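# Flarkby bedroom set: box packing on the bed

Print this page | E-mail this page

Readme for the bedroom part. Kitchen part (Satti) has its own file, don't mix them. Last edit Dec 14, 2023.

## What's in it

Small household things and one open cardboard box, on a bed. Bottles, hair dryer, remote, brush, bits and bobs. 3,902 stills, 600 of them labelled by hand so far. Rest to follow in February.

## Labels

- box = the cardboard one only. Suitcases get `case_large`
- bottle: cap colour goes in the notes column
- checked cloth and flowered cloth are both `bedding`, dont split them
- things on the fridge or dresser: skip, too small
- curtains: `background`

## Known problems

Over 10 files have `bottel` in the label column. Search for both spellings. Folder 19 is a duplicate, ignore it.

The box on the bed, two stills: 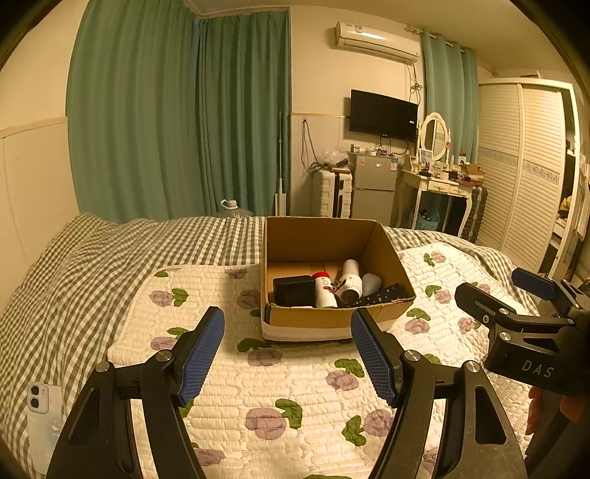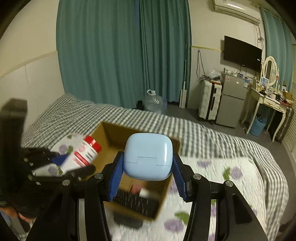 CSV is comma separated, one row per object. Empty label means not looked at yet, not "nothing there". Please keep the Prirodport folder names when you copy, the Weno scripts look for them.

## Comments

**flaps_up**: Does a loose cap count as bottle?

**reply**: no, `cap`. Will add to the list

**tern44**: Zip opens fine now, thanks. Still finding bottel everywhere.

Contact | © Prirodport | Back to top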